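# Why does stuff float in space?

I get asked this one more than any other question, usually by somebody who's hanging upside down off a couch while they ask it. So I'm going to have a go at answering it properly, and you'll need a tennis ball. A rolled-up sock is fine too.

Most people will tell you that astronauts float because there's no gravity in space. I believed that until I was way older than you are now! But it's wrong. Go up to where a space station flies and gravity is still very strong, nearly as strong as it is in your kitchen. If you could build a ladder that tall and stand on the top rung with a bathroom scale, you'd weigh a little bit less than you do at home. You wouldn't float. You'd just be standing on a really scary ladder.

So what's going on?

## Throw the sock

Take your ball or your sock and drop it. Straight down, thud. Now throw it gently across the room. It still falls, but it also travels sideways, so it makes a curve and lands over by the door. Throw it harder and the curve gets longer (check where the lamp is first, please).

Now pretend your throwing arm is the strongest one in history. You throw the sock so hard that it lands in the next town. Harder – it lands across the ocean. And here's the part I love, because something changes once your throws get that long. The Earth is round. While the sock is falling down toward the ground, the ground is curving away underneath it.

Throw it fast enough and the two match. The sock keeps falling and the ground keeps curving away, and it never lands. It goes all the way around and comes up behind you. Duck!

When something does that, we say it's in orbit. An orbit is falling that never gets to the floor.

(You'd have to throw it from way up high, by the way, where there's hardly any air. Down here the air would slow your sock down, and at that speed it would also cook it.)

## So why the floating?

Think about riding in an elevator. When it starts going down, you get that funny light feeling in your stomach for a second. If the elevator could fall freely, with you inside it, you and the floor would be dropping at exactly the same speed. Your feet wouldn't press on the floor at all. You'd drift around in there like a feather, and so would your backpack and your sandwich.

A space station is like that elevator, only it's falling around the world and it never hits the bottom. The astronauts are falling, the walls are falling, the toothpaste is falling. Everybody's falling together, so to them it looks like floating.
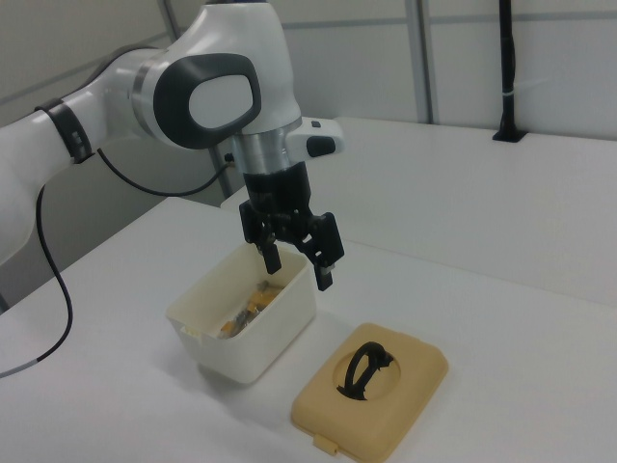

One reader, Lustovik, wrote to me to say that this can't be right, because falling things speed up, so wouldn't the station go faster and faster until it zoomed off? I had to put my cup down and think about how to answer that. When you drop a ball, gravity pulls it the same way it's already moving, so yes, it speeds up. But the station is moving sideways and gravity is pulling down toward the Earth. A sideways pull doesn't make you faster, it makes you turn. Try running in a straight line while a friend tugs gently on your sleeve from the side. You'll end up running in a curve. That's the station, with gravity as the friend on the sleeve.

Lustovik wrote back and said "okay, but then what if the friend lets go?" Great question! If gravity switched off, the station would stop curving and sail away in a straight line. Luckily gravity doesn't get tired.

## Let's make up a satellite

I'm going to invent a little satellite so we can follow it for a bit. I'm calling it Pestley. Pestley is the size of a microwave oven and its job is taking pictures of clouds.

Pestley rides up on a rocket. People think the rocket's big job is going up, and that part does matter, but most of the work is going sideways. If you watch a launch you'll see the rocket start out straight and then slowly tip over. It's building up sideways speed, just like you throwing the sock harder and harder. If it only went up, it would come straight back down again, and Pestley would have a very short career.

Once it's let go, Pestley doesn't need an engine to stay in orbit. It just coasts. But there's a tiny, tiny bit of air even up there, and it rubs on Pestley and slows it down. So every now and then a satellite like this needs a small push, or it'll sink lower and lower and burn up.

## Try it at home

Get a paper cup and poke 2 small holes low down on opposite sides. Put your fingers over the holes, fill the cup with water, and go outside. Take your fingers off and water squirts out, as you'd expect. Cover them again, fill it up, hold it up high and let go of the whole thing.

Watch the holes while the cup is falling. The squirting stops! The water and the cup are falling together, so the water isn't pushing down on the bottom of the cup anymore. For that short moment you've got your own space station, made of paper, and then it hits the grass.

I did this 13 times in February and my socks have forgiven me. Do it in summer.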